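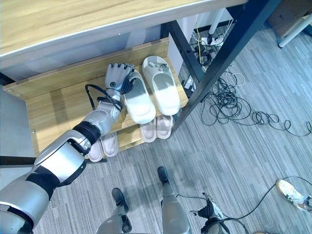

Pirkance Wrist View Kit: Setup for Footwear and Low-Shelf Tasks

Applies to: Pirkance kit, second edition
Prepared by: Umesh Singhal, Skotia Customer Training
Reviewed by: Tainá Nogueira

Purpose

This page explains how to prepare a humanoid robot equipped with the Pirkance kit for handling slippers, sandals and similar soft footwear on a low rack. It is intended for sites that have completed the basic installation and hold a current service agreement with Skotia. Sites using the Macedo controller should read the note at the end before starting.

Allow 106 minutes for a first setup. Later setups at the same rack normally require only Steps 3 to 6.

Before you begin

You will need:
The Pirkance kit, with both wrist cameras fitted
A two-tier rack placed in its working position
Three pairs of slippers or slides, with a single wide strap if possible
The operator tablet, charged and signed in
A second person to stand by the emergency stop

Sign in under the site account. Routines saved under a personal account cannot be transferred by the support desk.

Step 1. Position the rack

Place the rack where it will remain in daily use. If it stands beneath a desk or counter, measure the opening above the upper shelf and enter the figure under Site > Clearances. The kit uses this value to limit how far the elbow may rise while the hand is over the shelf. An opening that is measured too generously is the most common cause of contact with the underside of the furniture.

Step 2. Position the robot

Stand the robot facing the rack, with both feet flat. The hand should reach the back of the upper shelf without the torso leaning more than 15 degrees. Select Hold Stance and wait for the tone.

Step 3. Check the wrist cables

Each wrist camera is connected by a thin cable that must have enough slack for a full turn of the wrist. Turn the wrist slowly through its range from the tablet and watch the cable throughout. If it pulls tight at any point, release the forearm clip, add slack and repeat the check. Cable ties are not to be used at the wrist joint.

Step 4. Confirm the wrist view

Open Cameras > Wrist and lower the hand until the fingers point toward the floor. The fingertips should be visible, with open floor between and beyond them. The standby person may remain in view but must stay outside the reach of the arm.

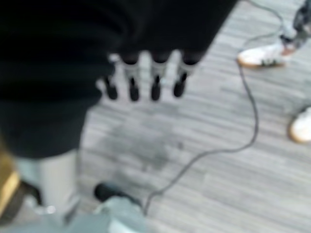
Wrist view with the fingers over the floor. A standing person's shoe is visible at upper right.

If the fingertips cannot be seen, loosen the camera bracket, tilt it toward the palm and tighten it again. Do not correct the view by changing the crop setting on the tablet – the routine relies on the full image.

Step 5. Set the travel speed

The kit offers 17 speed levels. Begin at level 3. Raise the speed one level at a time and review the wrist recording after each change. Blur while the arm is traveling between positions is acceptable. Blur during the final approach to the shelf is not, and the approach speed should be lowered until the edges of the strap are distinct.
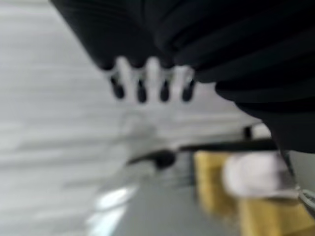
Wrist view with heavy motion blur. The row of dark fingertips can still be made out.

Travel speed and approach speed are separate settings. Changing one has no effect on the other.

Step 6. Teach the strap grasp

Guide the hand to a point just above the first slipper, with the fingers curled downward. Lower it until the fingertips touch the strap, then select Mark Contact. Close the hand to the Soft setting and select Save Grasp. Repeat for each pair, as soles and straps differ in thickness.

The lower shelf should be taught last. It requires a different torso angle, and the robot must be returned to Hold Stance before the change.

Step 7. Run a trial

Run 14 trial picks at the approach speed set in Step 5. If the same slipper is missed twice, delete its saved grasp and teach it again. Small changes to an existing grasp are possible under Adjust but are seldom worth the time.

Note for Macedo controllers

The Clearances menu is found under Workspace on this controller. The tone in Step 2 is replaced by a steady light on the tablet.

Support and on-site training

On-site training for this routine is offered from October and may be booked through Glória Arruda at the Skotia service desk. Remote support is available every day except Sunday. Please have the site account name and the most recent wrist recording ready before calling.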